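How to set up a small household tool kit (and keep it that way)

Posted February 26, 2024

If your house is anything like mine, the tools live everywhere except where you look for them. I had a hammer in the laundry, a tape measure in the car and at least one screwdriver in with the good cutlery. Last August I finally sat down and sorted the lot into one small case, and I've been so pleased with it that I've since bullied half the family into doing the same. It takes an unhurried afternoon and a pot of tea, and you don't need to be handy in the slightest.

Step 1. Clear a table

Use a proper table if you can, a pale one for preference, as little screws and bits show up so much better on it. Gather every tool in the house and put the whole collection down one end. Have a shallow basket ready for the odds and ends you'll come across (picture hooks, stray Allen keys, that mystery bracket), and a few clear plastic bags for anything flat or papery.

Step 2. Choose the everyday tools

Be a bit strict with yourself! A household kit wants a tape measure, a hammer, a pair of pliers, a couple of screwdrivers and a utility knife. That will see you through flat-pack furniture, loose cupboard handles and most of what goes wrong on a Sunday night. I like handles in a bright colour, orange being my favourite, so you can spot them in the grass or under the couch.

Step 3. Lay the case open and fill it

Moulded cases are lovely because every slot has a shape, and you can see at a glance what's missing. Open yours out flat so both halves are in front of you. I put the bulky pieces on one side and the slimmer ones in the tray.

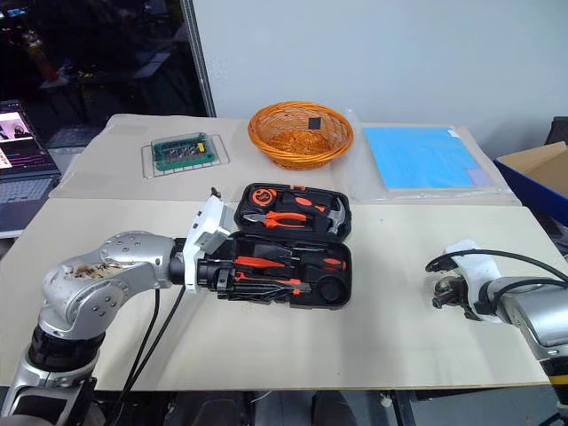
Don't force anything. If a tool won't sit down in its slot, try turning it end for end before you reach for the swear words. My first case was a Motard, and I spent a good 20 minutes pushing the pliers in upside down. Once everything is in, close the lid gently and give it a little tilt. If you hear a clunk, open it flat again and see what has come out.

Step 4. Give the small bits their own home

Screwdriver bits are the first thing to wander off. Keep them in their own clear case and stand it beside the toolbox, where you can see which ones you've got. A small wire rack does nicely for this. Mine came from Granent, in the kitchen section of all places, and it was meant for letters or toast, I've never been sure which.

Step 5. Sort out the soft things

Most of us have a padded pouch or sleeve or two hanging about in the shed as well, left over from a drill or a camera or goodness knows what. They're worth keeping if they're in decent shape. Hold each one up by both ends over the table and give it a good look before deciding. 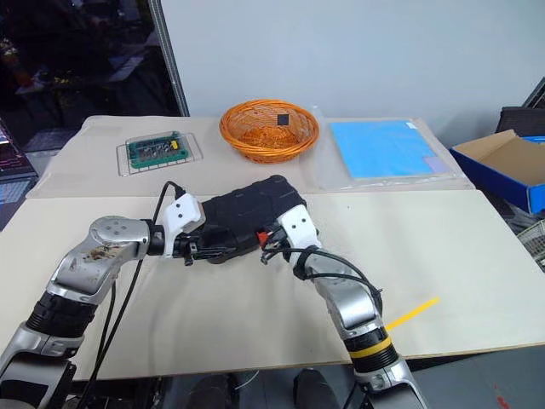
Check the seams and the closure, feel along the inside for forgotten screws, and wipe it over with a barely damp cloth if it's dusty. Let it air before you put anything metal inside, or you'll be dealing with rust by winter. A long one is handy for a level or a small saw, neither of which will ever fit in a household case, whatever the packet says.

Step 6. Pick one spot and stick to it

Ours is the bottom shelf of the hall cupboard, at the front, with the basket next to it. Heavy things should stay low down, and the knife wants to be well out of reach of little ones, so if you've got small children choose a cupboard that locks.

Step 7. Have a quick tidy now and then

Every few months I open the case on the table, put back whatever has strayed and empty the basket. The screws go into jars, the mystery bracket goes back in the basket for another season, and the tape measure usually has to be fetched from the car.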